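Community Help > Robotics and Automation > Faults and Safety

Arm stops dead halfway to the lettuce, every time since Tuesday
Posted by Beyene, October

Hello everyone, and sorry in advance for the length of this! I've been teaching myself to run a simulated kitchen on the old desktop in our spare room, with a Franka arm on a pedestal by the counter. The job is simple enough: reach over, pick up the lettuce, put it in the pot. It ran nicely for weeks. Then on Tuesday I swapped in a new kitchen layout, and now the arm sets off, gets partway and freezes with a joint limit error. I've had 269 failed runs out of 269, so at least it's consistent.
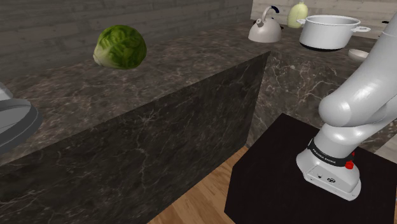 I've tried slowing it right down and giving it 30 seconds for each reach instead of 9, and it makes no difference at all. My worry is that I'd like to try the same program on a real arm at the makers' club in Ivmont one day, and I'd hate to find out there that I've missed something dangerous. Where would you start looking?

Plollix
Had this. Reinstall it.

Kivunden
Welcome, Beyene, and please don't lose heart, I spent most of a summer on a fault very like yours. I don't think a reinstall will help, I'm afraid, as the trouble began when you changed the layout. My first guess is that the pedestal has ended up further from the lettuce than it was before, or turned a little, so the arm stretches out until one joint runs out of travel. Giving it more time won't cure that.

Load the old layout and write down where the base and the lettuce sit, then do the same in the new one and compare. If they differ, bring the base closer a little at a time and run it again after each move. Mine started behaving once I'd put the base back where it belonged (the log had reached 3,884 lines of the same error by then, and I'd read far too many of them).

As for the real arm, please don't switch the limits off to get a clean run, however tempting it gets late at night! Ask the club to go through the emergency stop with you first, start at the slowest speed they allow, and keep everybody out of reach while it moves. Do come back and tell us how you get on.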